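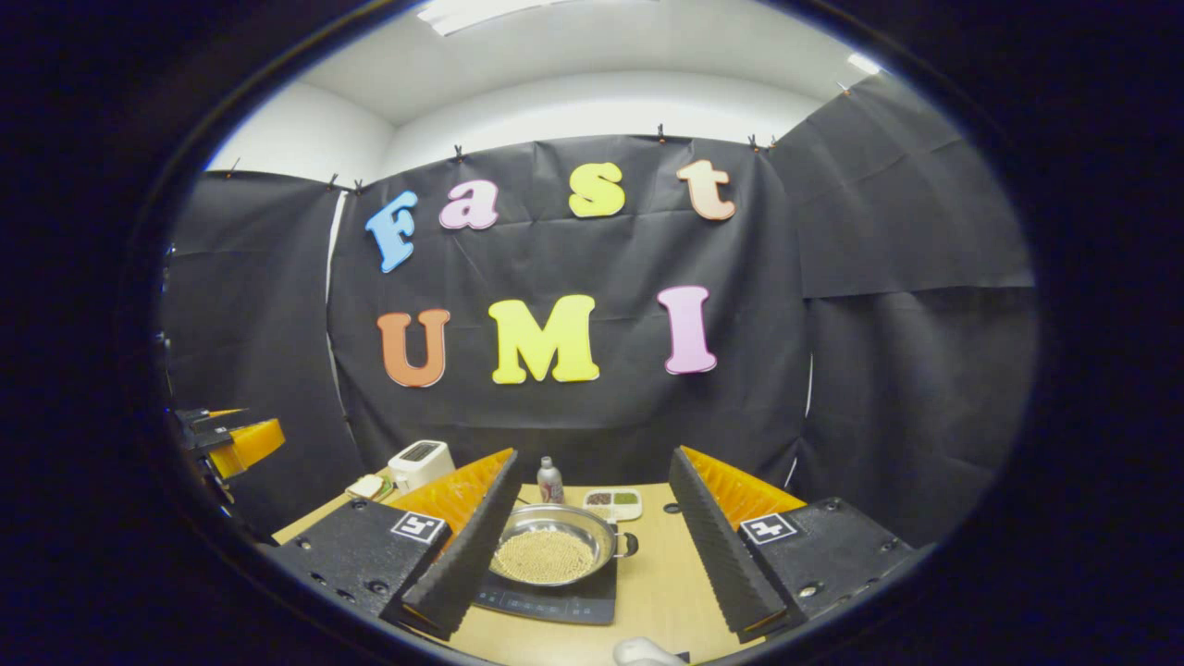
Software update from the Manipulation Group

The Manipulation Group has released a new version of Tulby, the software it uses to turn recordings from hand-held grippers into training material for its control policies. The release was prepared by Aleksandra Grabowska and Fereshteh Nazari and has been in daily use on the cooking tasks since March.

The principal change concerns the estimation of finger opening. Earlier versions located the square marker on each finger separately in every image and discarded the image if either marker was missed. Steam, glare from metal pans and low light at the front of the table all led to such losses, and a recording with many gaps could not be used at all. Tulby now follows both markers over time and fills short gaps from the neighbouring images. Gaps longer than 8 images are still rejected, and the operator is told which part of the recording is affected.

The second change is to the handling of the wide-angle view. Lens correction was previously applied to the whole recording before any other step, and much of the processing time was spent there. Positions are now corrected only where they are needed, and the images are passed to the policy in their original round form. Bożena Witkowska compared the two approaches on a set of 200 recordings and found no loss of accuracy in the estimated hand path. Her notes are available on the group's internal pages.

Members should be aware of one known fault. Where a second gripper enters the view from the side, the software may assign its marker to the wrong hand - most often at the start of a recording. Žofie Michalík is preparing a correction. Until it is released, two-handed recordings should be checked by eye before they are added to the shared collection.

Recordings made with the previous version remain valid and need not be processed again. Groups wishing to move to the new version should allow time for a fresh calibration of each gripper, as the old calibration files cannot be read. Requests for access and reports of faults should be sent to Jadwiga Ostrowski.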